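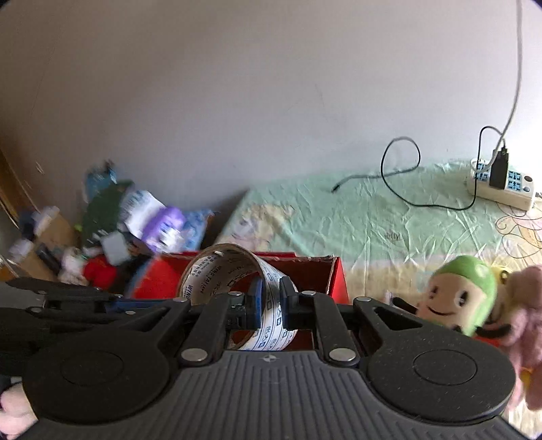 Home | News | Projects | Reports | Contact

Drusov Radio Tribute Project: where we are so far
Report to the Prandetti Fund, 2 December 2019

Hi all, and sorry this is longer than the last one. I had a lot to get in (the council part alone could fill a page!) and I'd sooner you heard it from me than from the paper.

First the good news. The town council voted to name the small meeting room at the library for our old morning show, The Rerkik Hour, and the vote wasn't even close. I sat in the back row for the whole thing, through a very long item on storm drains, and when they finally got to us I had my speech folded up in my pocket and didn't need it. The mayor's office wants a short ceremony with a plaque. We don't have a date yet, and I've learned not to push them on dates.

On the tapes: when I wrote to you in July we had just picked up the boxes from the old Bakalis building, and I was pretty nervous about what shape they'd be in. Most are fine. 54 of the shows have now been copied over and I've listened to every one of them, which I know you didn't ask me to do, but I grew up on this stuff and I couldn't help it. There's a whole hour on the county fair pie contest where the host and the judge get into a real argument about lard. It's wonderful radio. I'd like to play that one at the ceremony if the family members I've been talking to are happy with it.

Two of the reels had sticky tape problems and I've stopped playing them until someone with the right equipment can take a look. I've asked for a price. Please don't count those as done.

Money. Of the $3,280 you gave us, I've spent $1,810. Nearly all of that went to the copying, plus a secondhand tape deck, boxes and mailing supplies. The deck needed a new belt right away (of course it did) and I paid for that myself, so it isn't in the total. Receipts are in the envelope I mailed to your office, and I kept copies in case it wanders off.
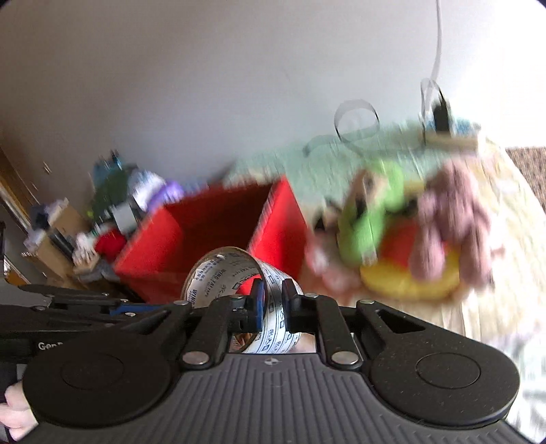

Clear packing tape, printed on the roll.

What's behind: the listener memories. I had hoped to have the booklet laid out by now and it isn't. People love to tell me their stories at the gas station or in line at the bank, but getting them to write anything down is another matter. So I've switched to calling them up and typing while they talk. It's slow, my typing is terrible, and the stories are so much better this way! One lady sang me the whole theme tune, both verses, then called back to fix a line she'd gotten wrong.

I also owe you an answer on the rights question. The people who own the old station's name have said yes to the ceremony and yes to the library keeping copies. They haven't said yes to putting the shows online. I've written to them again and I'll forward whatever comes back. Until then, everything stays on the library's own machine and you have to go in and ask for it at the desk.

Next up for me is finishing the phone calls, getting wording for the plaque over to the council clerk (they want it under 40 words and mine is a lot more than that) and sorting out those reels. I'm not asking for more money right now. If the reel price comes back ugly, I'll call you before I agree to anything.

Comments

Anonymous: The pie argument!! My mother talked about that for years. Please play it.

Longtime listener: Will there be parking for the ceremony? The library lot fills up fast.

Anonymous: I have a Rerkik Hour coffee mug if you want it for the room. Small chip in the handle.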